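Taking a class to the Wultuvden open day – what will they get to do?

Posted in: Schools and groups

I'm bringing 18 students, ages 13 and 14, to the robotics open day at Wultuvden in March. The booking page says "hands-on demonstration of data collection with handheld grippers" and not much else. Has anyone been? I want to know if the kids get to try it or if they stand behind a rope. I also need to know how long to allow, and if there is anywhere to eat lunch. We are coming by bus from Limska and have to leave by 2.

Balogun_8thgrade

Somtochukwu Olaniyan

I took a group to the last one. Yes, they get to try it. You check in at the front desk, they give out visitor stickers, and then the group is split in two. One half goes to the talk and the other half goes to the work area, and you swap after 20 minutes. With 18 students you will have nine at a time, and that worked well for us. The staff run a full demonstration first and then call people up in pairs.
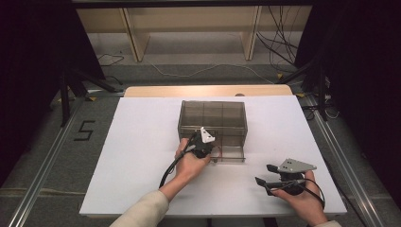
The talk is the weaker half for that age group. It is mostly slides about how the recordings get used, and mine were restless by the end. The work area is better. Each person holds one gripper in each hand and works on an object at the table, and the task is usually something that would take two seconds with bare fingers. A tinted plastic box with a hinged lid is a good one to ask for, as they have to bring the gripper fingers right up to the front lip and there isn't much of an edge to get hold of. The other gripper can stay down on the table until it's needed. My students all wanted to go fast. The staff member kept telling them to slow down, and the slower ones did better.

A few practical things. The grippers have cables, so remind students to watch their sleeves and not to twist around while they are holding them. Bags go in the lobby. Sign the permission form before you get there – they will not let a student try without one, and we lost 10 minutes to that at the desk.

Allow two hours in total. There is a lunch room on the ground floor but it has to be reserved when you book.

tramline69

We went as a family, not a school. It was OK. Parking is bad. My son liked the grippers, but we waited a long time for a turn because two groups had been booked for the same slot. Go early if you can.

Vuneo_parent

To add to what Somtochukwu said, the lunch room has no vending machine and no microwave, so pack cold food. If you're coming from Limska, the 191 bus stops outside but it only runs once an hour in the middle of the day. Check the return time before you set your schedule. If you have your own bus, the driver can drop off at the front but has to wait on the side street.

I don't know if they are doing the pairs system again this year. We were there on October 28, 2025 and they took students one at a time, so it ran slower. I would email and ask.

Balogun_8thgrade

Thanks, all. We have our own bus. I've emailed about the pairs and asked for the lunch room from 12 to 12:45. Permission forms go home this week.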